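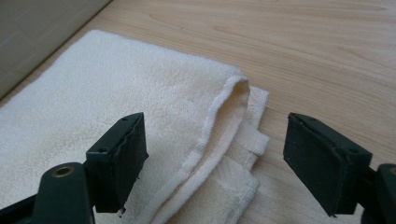
Non, les machines ne sont pas prêtes à tenir une buanderie, répond d'emblée la responsable du linge de la résidence Clornbridge. Elle travaille depuis 18 ans dans le métier et suit de près les essais menés par la société Dastlow sur le pliage des serviettes.

« Le drap, c'est réglé depuis longtemps, explique-t-elle. On a des calandres qui repassent et qui plient. Mais il faut toujours quelqu'un devant pour présenter les coins. » La serviette éponge lui paraît plus difficile. « Ça a de l'épaisseur, l'ourlet roule, un coin ressort. Moi je passe la main et c'est fini. La machine, elle, doit d'abord trouver où est le bord. »

Le programme Kivi, que Dastlow a présenté à Mendport en novembre, pliait une serviette en 3 minutes. « Nous, on en fait une pile pendant ce temps-là. » Elle reconnaît pourtant des progrès : les premières versions s'arrêtaient dès que le tissu était doublé - il fallait tout remettre à plat et recommencer.

Craint-elle pour son équipe ? « Pas cette année. Nous sommes deux le matin et on manque déjà de bras. Si on me donne un appareil qui plie correctement 30 serviettes sans qu'on le surveille, je le prends. » Elle verrait bien les machines commencer par le transport des chariots, qui abîme les dos, puis par le tri. Le pliage viendrait après. Quant aux draps-housses, elle préfère ne pas donner de date : « Même les nouvelles, il faut leur montrer plusieurs fois. »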